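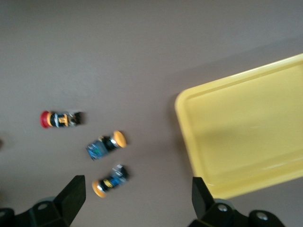

Mardi gras de boutons

Accueil > Carnet d'atelier > Entrées > Juin

2021-06-22

Levé tôt, à l'établi avant le café. J'ai commencé le tri des boutons-poussoirs récupérés sur l'ancien pupitre de Summont. Je les sors par petits groupes, je les pose sur la table à côté du bac jaune, je regarde l'état et je décide. Le bac reste vide tant que je n'ai pas décidé, sinon je mélange tout, comme en novembre.

L'arrêt d'urgence à tête rouge, je le garde. C'est le modèle qu'il me faut pour la scie, avec son collier jaune orangé et le bloc de contact encore monté derrière. Le poussoir à tête plate jaune orangé a un bloc bleu translucide, on devine un peu l'intérieur à travers. J'aime bien ceux-là – on n'a pas besoin de les ouvrir pour savoir à quoi on a affaire. Je le garde aussi, mais sans usage précis.

Passé ensuite au multimètre. Deux contacts ne ferment plus, mis de côté pour les vis. Un autre accroche quand on relâche. Un coup de bombe n'y a rien changé, je réessaierai demain.

Afshin est passé vers onze heures rendre la pince à sertir. Il voulait me prendre le rouge pour son touret. J'ai dit non, il en a pris un noir au fond du carton et il est reparti content. Il dit que Vandana vend ses étagères, 70 euros les deux. Trop profondes pour le mur du fond, j'ai mesuré : il me reste 34 centimètres à côté de la fenêtre.

Après-midi lent. Mal au dos à force d'être penché. J'ai écrit les étiquettes au feutre, puis recommencé celles où j'avais mis « NO » à la place de « NF ». Rangé le fil rouge, balayé sous l'établi, retrouvé l'embout de 13 que je cherchais depuis des semaines.

Demain, finir le carton et appeler Hemant pour le boîtier de la scie.

Imprimer | Envoyer par e-mail

Contact | © Carnet d'atelier | Haut de page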